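Search reports and projects Go

Vosport workplace automation grant: progress report
29 June 2024

The grant pays for one automated sorting cell at our Caleton packing site and for retraining the people whose work it changes. This report covers the period since April.

The physical cell is not yet on the floor. Work so far has been done in simulation, using a model we call Ra, so that the crew could comment on the layout before anything was bolted down. Ra has completed 1411 trial runs. Most of the failed ones came from the arm reaching the tray at a poor angle, and the tray position has been changed 3 times as a result.

Of the 40 people on the packing crew, 33 have finished the first training module. The rest are on the night shift and will take it when cover is arranged. The module teaches how to stop the cell, clear a jam and restart it. Packers asked for more time on restarting — we have added a second practice session. 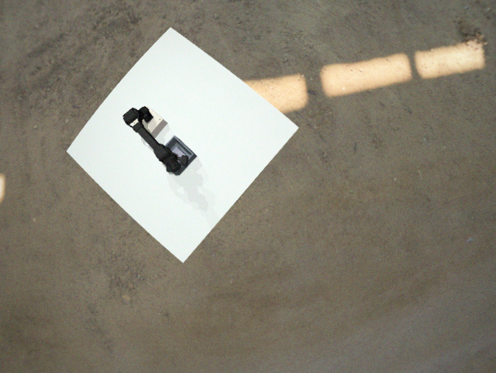

Will anyone lose their job when the cell starts?
The staffing plan keeps all current packing positions, and the hours saved on sorting go to inspection and order checking.

Job descriptions are the slower part. Inspection is paid at a higher grade than packing, and the pay office has not settled how to treat people who split a shift between the two. Several packers have said they won't sign up for inspection until this is in writing. We think that is fair and have asked for an answer before installation.

Spending is within budget. The guarding quote from Vaklow came in higher than planned, but we have not yet drawn on the travel line and would like your approval to move money from it.

Next steps are the floor marking, delivery of the arm and a supervised trial on one shift. Packers on that shift will keep a written log of every stoppage, to be attached to our next report.

2 comments Share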